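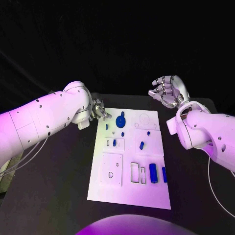 Two-armed robot on our assembly bench, what happens to the rest of us?

Work at Clastport, small parts assembly, 22 of us on the line. Since September theres a robot with two arms and metal hands learning the peg and gear boards. Blue parts, white board, same job I've done for 6 years. Manager says no jobs going, just "changing". Anyone been through this? Should I be asking for something in writing?

Arlo Oyelaran

2 answers

Had the same at Varngate. Nobody got the push but the job did change — less fitting, more loading trays and clearing faults. Duller in some ways, wrists are better though. What got people was the pace, you end up waiting on it and then rushing. Ask now who gets trained to reset it and if that's a higher grade. We didnt ask and two lads ended up doing it for the same money. And yes, get it in writing. If you've a union rep go to them first, before any meeting. Keep copies of your rota from before it came in too, ours went from fixed days to every other Saturday and we had nothing to show what it was.

depends on the firm really. Lyons moved most of ours to packing, I left. good luck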